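Hunska Portable Lectern, Tabletop Model

For freethought groups, humanist chapters, secular wedding officiants and anyone else who has to address a room without a pulpit in it.

Most rented halls come with a lectern. Most of those lecterns come with a cross on the front, and the usual fix is a bedsheet. The Hunska folds flat, weighs less than a box of unsold pamphlets and has a front panel with nothing on it whatsoever. You may put your own emblem there. You may also leave it blank and let the audience draw its own conclusions, as audiences of this sort tend to.

It was designed by Minoru Tsuji after a solstice talk at which he read 21 pages of notes off the top of an upturned recycling bin. He has asked us to say that the talk went well.

What it does

The reading shelf tilts to three positions and has a lip deep enough for a thick book or a tablet. The lip is also good at stopping pens, which matters more than you'd think during the question period. Rubber feet keep the whole thing still on a polished table, even when the speaker is a thumper.

Setup takes one person and no tools. Unfold the sides, drop in the shelf, turn the two knobs until they stop. Wipe it down afterward with a damp sponge and let it dry before folding.

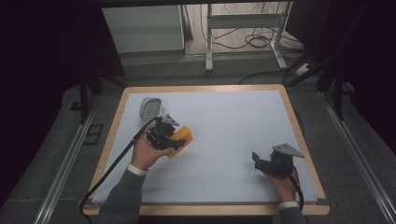 Specifications

Height, open: 22 inches
Weight: 15 pounds
Finish: walnut or plain gray
Shelf light: optional, clips on, takes the Gosden rechargeable battery (sold separately, sorry)
Carry bag: included, with a pocket for notes and a smaller one for the other side's notes

Choosing a front panel

The standard panel is blank. Panels lift out from the top, so a group that shares its lectern with a chess club can swap in under a minute. We can engrave a name or emblem up to the full width of the panel; send artwork by the first of June if you want it for the summer conference season. We do not edit slogans. We have been tempted.

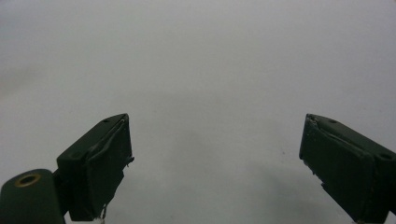

Plain gray, nothing printed on it.

If you need a floor-standing model, look at the Nakajima, which takes the same panels and the same light. The Prorkia travel case fits the tabletop model only, whatever the old catalog said.

Price and ordering

$250, walnut or gray, same price. Engraving is extra and quoted by the job. Registered student groups can ask for the student rate — we'll want a note from your school, and yes, we see the irony in requiring proof.

Returns are accepted on any unengraved lectern in its original bag. Spare knobs, feet and shelf lips are on the parts page.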